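Right, the office refit. A few of you asked how it's going, so here's a thread while I wait for a callback from the lighting people.

We're 12 weeks into redoing the second floor for Henriques - a small accountancy practice, 85 desks on the old plan, and a reception you could only reach by walking past the photocopiers.

First thing Sofia Matos did when she joined us in August was bin the old plan. She put the meeting rooms in the middle and gave the windows to the people who sit there all day. The partners grumbled for a week and then started arguing over carpet instead!

Carpet, by the way. We had 313 square metres of the Sketine tiles on order and they've now told us the grey we picked is out until next month. The green is in stock. I quite like the green. The client does not like the green.

Rattana Pongsiri is doing the acoustics and she's been brilliant. She stood in the big room clapping her hands for ages and then moved two walls on the drawing. Cost us roughly 200 quid in redrawing and I'd pay it again tomorrow.

Still to sort: blinds, the kitchen tap (don't ask), and whether the phone booths go by the lift or down the far end. I say far end. Sofia says lift.

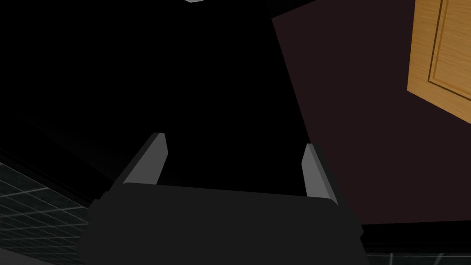 Anyway, the lighting people have just rung and they can't come until 16th September, so the ceiling stays open a bit longer and I'm off to tell the client. More when the carpet turns up.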